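Forum > Vie quotidienne > Santé et bien-être > Boissons et sommeil

Sujet : Arrêter les boissons sucrées le soir, vos retours ?

Page 1 sur 1

marelle_62
Bonjour à tous. Je travaille en horaires décalés depuis le mois de mai et j'ai pris l'habitude de boire des boissons sucrées le soir, en rentrant. Au début c'était un verre en mangeant. Maintenant il m'en faut un devant la télé, un autre au lit, et parfois encore un quand je me réveille à trois heures du matin. Je dors mal et j'ai les dents sensibles au froid.
J'ai essayé d'arrêter d'un coup. J'ai tenu quatre jours, avec des maux de tête et une humeur de chien. Mon médecin est en congé et sa remplaçante m'a dit de « réduire progressivement », sans plus de détails. Est-ce que quelqu'un ici a réussi ? Par quoi avez-vous remplacé ? L'eau plate, je n'y arrive pas, surtout le soir.

Gaspard-du-Lot
Bonjour. Oui, réussi, mais en deux mois. J'ai procédé par créneau horaire : d'abord plus rien de sucré après 22 h, puis après 20 h, puis seulement au déjeuner. Les maux de tête venaient de la caféine dans mon cas. Regardez la composition de ce que vous buvez, ça change la méthode.

marelle_62
Un peu de tout, du cola et des thés glacés surtout. Je n'avais pas pensé au thé. Il y a de la caféine dedans aussi ?

Gaspard-du-Lot
Il y en a, en général moins que dans un café mais il y en a. À trois heures du matin, ça compte.

tilleul&co
Je ne suis pas d'accord avec la méthode par paliers. Chez moi ça n'a jamais marché, je négociais avec moi-même tous les soirs. Ce qui a marché, c'est de ne plus en acheter. Les bouteilles restent au magasin et le problème est réglé. Une semaine désagréable et c'est fini.

Gaspard-du-Lot
Ça suppose de vivre seul. Quand on a des ados à la maison, les bouteilles rentrent de toute façon.

Rostyslav Polishchuk
Bonjour, je me permets d'intervenir, j'ai le même problème que marelle_62 depuis mon déménagement à Britau. Je lis beaucoup au lit et je bois en lisant, je ne m'en rends pas compte. Le soir où j'ai lu la première page de ce sujet, j'ai regardé ce qu'il y avait sur la couverture à côté de moi et j'ai un peu changé d'avis sur ma consommation « raisonnable ».
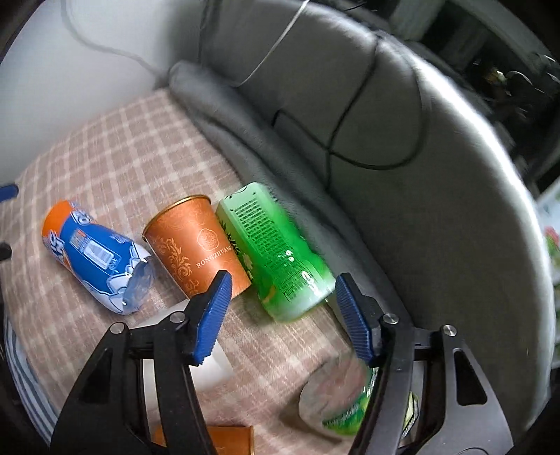 Sur le lit, août 2021.

Depuis j'ai une règle : plus aucune boisson dans la chambre sauf un verre d'eau. Je n'ai rien interdit dans le reste de l'appartement. Si j'ai envie de quelque chose de sucré, je dois me lever et le boire debout dans la cuisine. Une fois sur deux, j'ai la flemme.

marelle_62
L'idée de le boire debout me plaît. Et pour les réveils la nuit ?

Rostyslav Polishchuk
L'eau à température ambiante passe mieux que l'eau froide, je trouve. Les premières nuits je restais éveillé longtemps quand même. Au bout de deux semaines je me réveillais moins.

tilleul&co
Une règle qu'on peut contourner en faisant dix pas jusqu'au frigo, j'y crois moyennement. Mais si ça marche pour toi, tant mieux.

Odile B.
Bonjour. Je suis assistante dentaire et je voudrais parler des dents, parce que marelle_62 en dit un mot et que personne n'a relevé. Le soir, le moment compte autant que la quantité. On produit peu de salive en dormant, donc ce qui reste sur les dents y reste longtemps. Un verre pris au repas puis un brossage, ce n'est pas la même chose qu'une gorgée toutes les vingt minutes jusqu'à l'extinction des feux. Et les versions sans sucre restent acides. Elles règlent la question des calories, pas celle de l'émail.
Pour la sensibilité au froid, il faut montrer ça à un dentiste. Il ne faut pas non plus se brosser les dents juste après une boisson acide : on rince à l'eau et on attend une demi-heure.

Gaspard-du-Lot
Merci Odile, je ne savais pas pour la demi-heure. Je faisais exactement le contraire.

papivelo
Je suis passé aux sirops dilués. J'achète le sirop de citron de chez Magaña, on en trouve au marché couvert, et je mets de moins en moins de sirop dans le verre. Au départ je suivais la dose de l'étiquette, maintenant c'est à peine coloré. Une bouteille me fait tout l'été.

tilleul&co
Le sirop c'est du sucre.

papivelo
Dilué à ce point, il n'en reste pas beaucoup. J'ai quand même le goût.

tilleul&co
Je dis juste qu'il ne faut pas se raconter d'histoires. J'ai fait le calcul pour moi à l'époque, avec le sucre de tout ce que je buvais après le dîner. J'arrivais à 500 calories certains soirs, pour quelqu'un qui devait en manger 2000 dans la journée. Ça m'a suffi comme motivation.

marelle_62
500, ça fait peur. Je n'ose pas faire le mien.

Rostyslav Polishchuk
Je reviens donner des nouvelles, comme promis en message privé à Gaspard. La règle de la chambre a tenu neuf jours. Le dixième, il faisait très chaud, j'ai regardé un film au lit et j'ai tout ramené sur la couverture à carreaux.

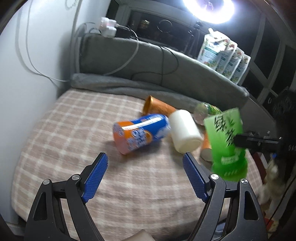 Rechute.

Papivelo répond que neuf jours, c'est déjà bien, et qu'il a lui-même repris trois fois avant de s'y tenir. Il conseille de ne pas repartir de zéro : on garde la règle et on recommence le lendemain, sans rien compenser -- surtout pas en sautant un repas.

tilleul&co
Ou alors on n'en achète plus. Je me répète.

Gaspard-du-Lot
Tu te répètes, oui. Il y a plusieurs façons de faire.

Odile B.
Pour la chaleur, une carafe avec de la menthe ou des rondelles de concombre, au frigo dès le matin. Évitez le citron si vous buvez par petites gorgées toute la soirée, c'est acide aussi.

marelle_62
J'ai acheté une carafe. Le concombre, je n'aime pas trop, mais la menthe ça va. J'ai aussi pris rendez-vous chez le dentiste, à Nirton, il n'y avait pas de place plus près. Pour les horaires je ne peux rien changer avant la rentrée.
Question bête : les eaux gazeuses, c'est bon ou pas ?

Odile B.
Nature, oui, au repas comme le soir. Aromatisée, il faut lire l'étiquette, certaines contiennent de l'acide citrique ou du sucre.

papivelo
Et ça fait du poids à porter au quatrième étage.

marelle_62
Je suis au rez-de-chaussée, ça ira. Je vous dis pour le dentiste.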